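Wednesday, open day notes (writing these up before I forget, still full of cookies)

Back from the Durkska open day with sore feet and a tote bag. We skipped the morning talks and went straight to the Kodon booth, where they had their simulated pick-and-place demo up on a big screen and, even better, let visitors drive it! The line was long but it moved fast, and everybody got 5 tries.

The setup is simple: one white arm, a plain gray-blue surface, and a handful of small things scattered under the gripper. There's a tennis ball, a ribbed red cup, a cracker, a little red box and so on. You pick your target from a menu and then choose how the arm comes down on it. I liked that they hadn't lined anything up neatly, because our own test layouts always end up in rows and I've been complaining about that since April. 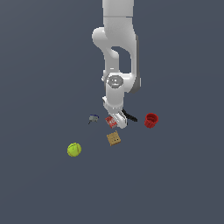

I asked whether the layouts were made by hand, and the woman at the booth said no, they draw them at random and keep the seed, so any bad run can be played back later. They have 800 saved so far. We should steal this idea right away. Our replay folder is a mess (my fault, mostly) and half the runs in it can't be repeated at all.

The other thing worth writing down is the view from near the gripper. They let you switch to it while you're driving, and boy, does it change how you feel about a grasp. From the outside view I was sure of myself. Up close, one big object can take over the picture and you lose the small stuff behind it. I kept flipping back and forth like a tourist.
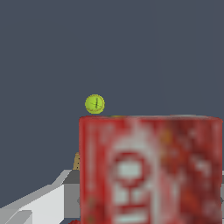 My score was 2 out of 5, for the record. The guy from Henriques who went after me did better and was very nice about it.

Also stopped at the Bustis table on the way out. They're selling a cable guide for wrist cables – looks handy, but the smallest one in the catalog is 102 mm long and I don't think it fits our wrist. Need to measure.

To do:

- add a seed field to our layout files
- try a close-up view in our own sim, switchable with one key
- measure the wrist, then write to Bustis
- send Kodon a thank-you and ask if the slides are going online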